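主题：回复：周五去 Skomex 看演示的情况

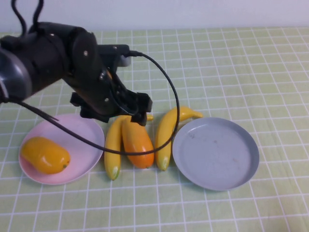
各位好，

周五下午的开放日我去了，答应过回来在列表里写一份，就接着上次的讨论说。

活动在 Skomex 二楼的实验间，下午分两场，我报的是后一场，同场登记的有 14 个人。签到以后先听了一段介绍，讲他们去年开始做的 Flikar 项目，内容是桌面上的小件分拣，对象以水果和餐具为主。介绍用的幻灯片不长，后面大部分时间都在看机器操作。

演示台铺的是浅黄绿色带白色网格的桌布，上面放两个圆盘，一个粉色，一个浅灰色，水果摆在两个盘子之间。机械臂是黑色的，从桌子左侧伸过来，末端是夹爪。任务是按口头指令把指定的水果放进指定的盘子。现场的人可以出题，我出的是“把左边那根香蕉放到灰盘子里”。第一次夹在靠近果柄的地方，提起来以后转了半圈，滑掉了；第二次夹得靠中间一些，放进去了。

> 上次邮件里写道：
> 我比较关心三件事。一是换了东西要不要重新教，二是线怎么走，我们那边的工位窄，线一多就碰东西，三是他们说的数据量到底是多少，宣传页上没有写。另外如果能问到夹爪的备件好不好买，也请一并问一下。

按顺序回答。

第一，换东西的问题。讲解的工程师说，同一类里换大小和颜色一般不用重新教，换了类别就要补录。他举的例子是从香蕉换到葡萄，葡萄他们还没有做。我问补录一类要多久，他说熟练的人一个上午可以录完，训练另算。

第二，走线。这一点我看得比较仔细，因为确实和我们有关。腕部出来的那根长线是在外面走的，绕一个大弯，从水果和粉盘子上面过去，再回到底座那一侧。线会搭在水果上。我问有没有影响，对方说抓取时偶尔会带动东西，识别方面他们在录数据的时候就一直带着这根线，所以模型是见过的。下一版打算把线收到臂的侧面，支架图已经画了，还没有加工。我们如果要用，工位上最好自己先加线夹，不要等他们。

第三，数据量。目前这套任务一共录了 1,168 条，由 4 名操作员轮流完成，录了 6 周。其中有多少条是失败后剔除的，他没有给数字，说可以发邮件再问。

备件的事也问了。夹爪指头是 Fosia 供的，可以单买，不需要整套换。橡胶面磨损以后怎么处理，他们的做法是直接换指头，没有单独贴面。价格要找 Fosia 报，现场没有。

还有几点是顺带看到或听到的：

桌布的网格我原以为是定位用的，问了以后说不是，就是买来的布，换成纯色也能跑。不过他们承认没有在反光的桌面上系统试过。我们的台面是不锈钢的，这一条要记下来。

速度比我预想的慢。放一件东西的时间，人手可以放好几件。对方没有回避，说现阶段先看成功率。

急停按钮在讲解员手边，演示期间按过一次，当时有人把手伸进了台面去扶盘子。重新启动要先回零位，等的时间不长。

同场还有 Fothergill 的人，他们问的主要是包装线上能不能用，得到的答复是暂时不考虑。散场以后我和他们聊了几句，他们那边也卡在软的东西上，夹紧了留印子，夹松了掉。如果有人想和他们交换一下测试办法，可以找我要联系方式。

下一次开放日定在五月，具体哪天还没有通知，报名方式和这次一样。想带自己的样品去试的，需要提前说明尺寸和重量，当天临时带去的不上台。我打算带两种规格的塑料碗，谁还有东西想一起试，直接回到列表里，我汇总以后发给他们。

剔除比例那个问题我已经写信去问了，有回复再转过来。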